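**Progress report to Husarex, June: upkeep of the Unton produce cell**

We've had a really good month! The cell ran for 41 sessions and we lost only two to faults, both traced to the same worn connector at the left elbow. Gil-soo Sung swapped it on a Thursday, and the arm has tracked cleanly ever since.

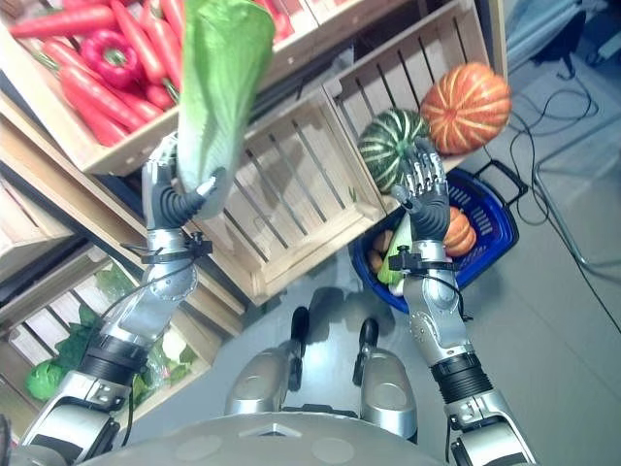 The other big change is the morning check, which Xiaoyan Fang has cut from 40 minutes to 18. She now homes both arms first and goes over the wrist straps and cable slack in one pass (we used to do these separately, with a restart in between). Ashley Clegg has written it up on a single page, and it's taped inside the controller door.

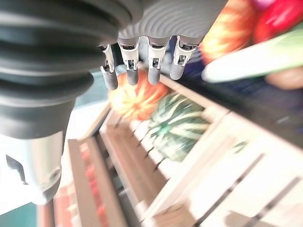

Finger calibration took the most patience, and I'm delighted with where it stands. Byung-chul Maeng reset the zero point of every finger joint on both hands and then repeated the whole routine to see whether the values held. They did! We also clean the hands more often now, because the fine ridges across the palm are just the sort of surface that collects dust, and the small black pins in the white finger joints get a look with a flashlight at the end of each day.

Still open: the spare wrist housing from Sturkton, which is on order, and a tidier route for the floor cables.
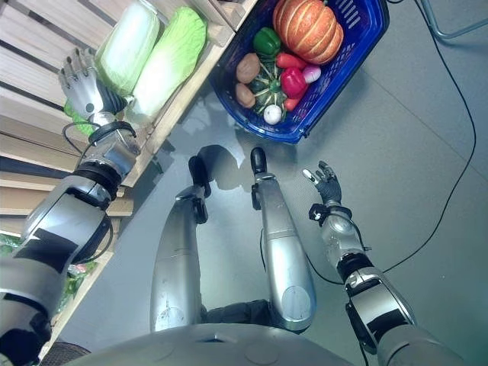 **Does the cell need to stop while we wait for the spare?**
We can keep running on the current housing, with a weekly check of its screws.

In-ho Ham will send the parts invoice separately.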